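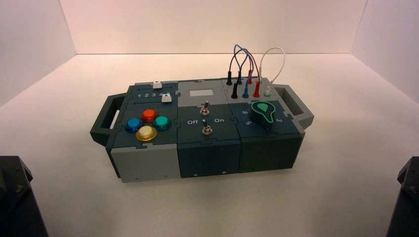
*Page last changed: 13 July 2019, by S. Chaiyaporn*

## Gripper comparison: minutes

**In the chair:** Albertina Morais
**Minutes:** Samran Chaiyaporn
**Apologies:** Dervishi, who had the agenda

### 1. Last minutes

Agreed, after Albertina asked for "heated" to be changed to "full".

### 2. Sultora fingers against Zirberg fingers

Both sets have now had 20 runs each on the task box. The Sultora pair is better on the round buttons, blue and yellow especially. The Zirberg pair is better on the two toggle switches and has opinions about everything else.

Samran reported that the slider keys on the "1 2 3 4" strip remain the worst job on the box. Zirberg managed 7 clean moves, Sultora 2. Albertina wished it recorded that she had predicted this. It is recorded.

### 3. Test leads

Long discussion. The black, blue and red leads loop up over the right-hand module and the wrist camera takes a keen interest in them, usually at the moment we want it looking at the sockets. The white one stands up highest of the lot.

Albertina proposed shorter leads. Samran pointed out that real leads are long and annoying, and that a test without them would mostly measure our tidiness. Left as they are. Leads to be laid the same way before each run, going by the photo on this page, as far as leads can be told anything.

### 4. Rotary knob

Start position still not agreed. Ascombe's script wants the pointer towards the back wall. The run sheet says 3. Several Sultora results may therefore be for a slightly different test. Albertina said a word that has been left out.

**Action:** Samran to correct the run sheet and repeat the knob runs.

### 5. Controller

The new controller is smoother on the approach and slower to let go. Old one stays on the left arm until the Zirberg runs are finished. No vote taken.

### 6. Any other business

Request for a second box. Put off until October, along with the chairs.

**Next meeting:** when the knob runs are in. Dervishi to bring the agenda.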